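Viletti Teaching Monochord
with Lozano Chant Index (paperback)

Price: $179
In stock, small batch. Next batch October.
Sold by Mindulau, medieval music supplies for classrooms and study groups

One string, one movable bridge, one soundbox. The thing Guido's students learned their intervals on, more or less. Sized for a desk.

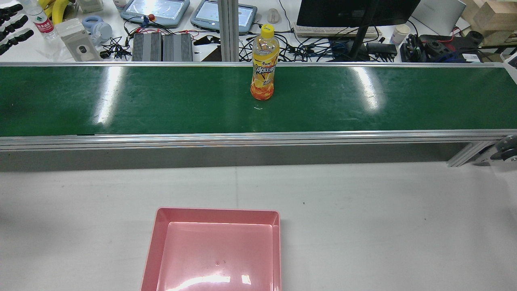
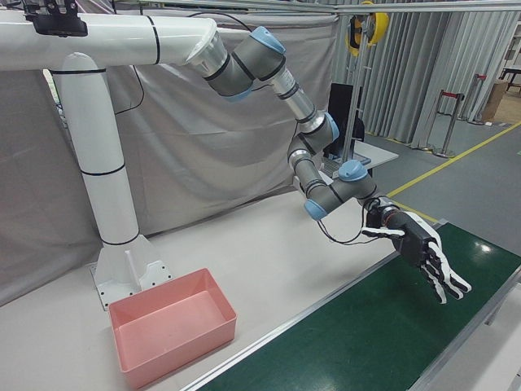
First: drink bottle with a yellow cap on the green belt. Second: arm with light blue end caps.

What you get
Monochord, strung
Movable bridge
Spare string
Tuning key (do not lose this, we sell replacements but they take a while)
Lozano Chant Index, paperback
Printed division sheet, both sides
Cloth bag

Details
String length between fixed bridges: 62 cm
Soundbox: spruce top, maple sides
String: plain steel. Gut on request, see below
Weight: 2 lb without the bag
Finish: oil, no varnish
Scale: two strips. One has the Pythagorean divisions marked with letter names, the other is blank so students can work it out themselves and pencil it in. Blank one wipes clean with a damp cloth. Ink does not.

Why 62? We get asked. The earlier model was longer and didn't fit in a school locker. Teachers complained, we shortened it. Semitones are still far enough apart to set the bridge by eye.

How it gets used
Mostly intro courses on medieval music, also choirs that sing chant and want to hear a pure fifth before they try to sing one. Pluck the open string, put the bridge at two thirds, pluck again. Fifth. Half way, octave. Three quarters, fourth. Then build the whole tone out of those and watch the class find out that six of them overshoot the octave. Takes one class period if nobody drops the bridge.

Works for solo study too. Ginette Beaulieu wrote the division sheet and it goes step by step, start at the top left and keep going. The reverse side has hexachords and a blank hand to fill in.

It is NOT a performance instrument. It's quiet. In a big room put it flat on a table, the table helps a lot. If you want to play along with singers get the Preltent psaltery, separate page.

About the index
The Lozano Chant Index lists 2,483 openings in alphabetical order with mode and final for each. No full melodies. It's for looking up a chant when all you have is the first few words, and for picking short examples in a given mode to try on the string. Latin only, spelling normalized, so look under "caelum" and not "celum". There's a short list of varient spellings in the back.

Second printing has fixed the mode 3 / mode 4 mixups on the Advent pages. If you own the first printing, email us and we'll send the correction slip, no charge.

Index is not sold on its own at the moment. We know.

Gut string
Sounds nicer, goes out of tune faster. Hates damp classrooms. If you want it, write "gut" in the order notes and we string it that way before shipping. Same price. You still get the steel one as the spare. Please don't tune gut above the pitch on the tag, it will break, and strings aren't covered.

Setting it up
Take it out of the bag and let it sit in the room for a day. Check that the string sits in both end notches. Bring it up slowly with the key. Any comfortable pitch is fine, there is no correct one, the ratios come out the same wherever you start. Slide the movable bridge in from the side, don't force it under from the top. It should just touch the string. If it lifts the string a lot, you have it turned around, the lower edge faces the peg.

Buzzing? Nearly always the end notch. Rub a little soft pencil in it.

Questions we get

Can I get it without the bag? Yes but it costs the same.

Left handed? Doesn't matter, turn it around. The letter strip will be upside down. We can glue it the other way if you ask before it ships.

Will you add equal temperment marks? Paora Pryor, who builds these, is against it. A paper overlay is in the works. No date.

Is it a copy of a surviving instrument? No. It follows written descriptions of how the string was divided. The box shape is ours. Treatises say plenty about ratios and close to nothing about boxes.

Good for kids? Age ten and up, I'd say, with an adult doing the tuning. String ends are sharp.

Shipping and returns
Goes out within the week. Heavy cardboard, paper fill. Schools can pay by purchase order, send the PO first and wait for our reply before you mail a check. Returns within a month if it's unplayed or near enough. Pencil marks on the blank strip are fine. Cracked tops we repair for free the first year, unless it was left on a radiator, we can tell.

Class orders: email for a quote, say how many and whether you want steel or gut. Mixed is fine.

Goes with
Preltent psaltery
Replacement tuning key
Steel strings, pack
Extra division sheets, pad

Page updated 1/30/26. Price and string notes changed, rest is the same.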